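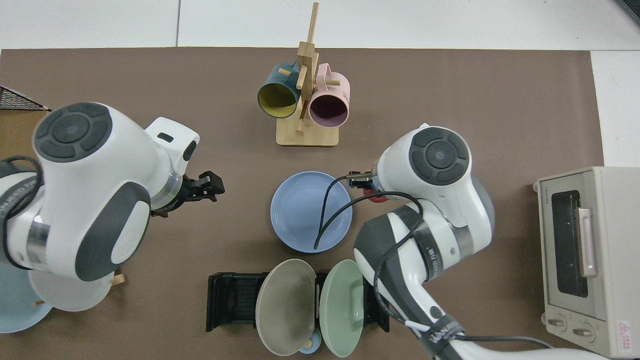 Hashmi asked, as the group was still finding its seats, whether a household really needs both a mug tree and a dish rack when one good cupboard would hold everything. The question was a fair one, and it set the course for much of the afternoon at the Prundik open day in Kornton.

Our association visited Prundik in June, at the invitation of its kitchenware department. The program began at 1:30 p.m. with coffee in the entrance hall, followed by a short talk on how the company chooses its plates, mugs and storage pieces. Members then divided into 3 groups for the rooms on the ground floor. Attendance was 129, which the hosts had planned for with some care, and the corridors remained passable throughout.

The small kitchen display drew the longest discussion. The mug tree on show is a plain piece: a wooden post on a rectangular base, with short pegs to take the handles. Our hosts answered Hashmi's question at some length. A cupboard protects mugs from dust, they agreed, but many of the homes they supply have one narrow cupboard for the whole kitchen, and a mug tree makes use of the height above a counter. They recommend hanging mugs in pairs on opposite sides so that the weight is shared. Members with larger mugs were advised to measure the handle opening before buying, as the thickness of the pegs varies from one maker to another.

Plates were dealt with next. The company favors standing them upright in a rack over stacking them, at least for the ones in daily use. A stack is quicker to put away, but the plate at the bottom is seldom used and the rims are more easily chipped. Several members disagreed, and said so. The point was left open.

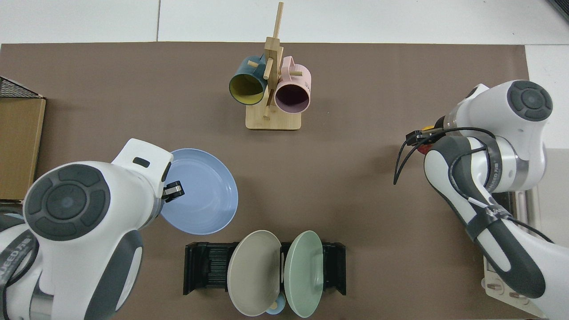 Plates in the dish rack and mugs on the tree, kitchen display, Prundik open day.

There was also interest in the colors. The plates and mugs on the mat did not come as a matched set - light blue and green plates, a teal mug with a yellow interior, a pink one beside it - and the department explained that it now sells most of its tableware by the piece. Replacements are simpler for the customer, and a broken plate does not spoil a service. The Clikik range, which is sold in this way, was available to handle in the next room, together with a price list. Members should note that the list given out on the day applies to group orders only.

The stockroom tour followed. It holds more than 3,000 pieces of tableware, arranged by diameter, and the labels face the aisle at eye level. Our group spent longer here than the program allowed and missed the first part of the closing remarks, for which we have apologized to the hosts.

Tea was served at 4:15 p.m. The association thanks Prundik for its hospitality and for the patience with which its staff answered questions. Members who ordered mug trees may collect them from the Kornton office during normal hours. Please bring the order slip.

3 comments | 200 shares

Related items
Kornton pottery fair: notes for visitors
Storing glassware in a small kitchen
Clikik range: group order form

Contact the office | Copyright Kornton Household Association | Back to top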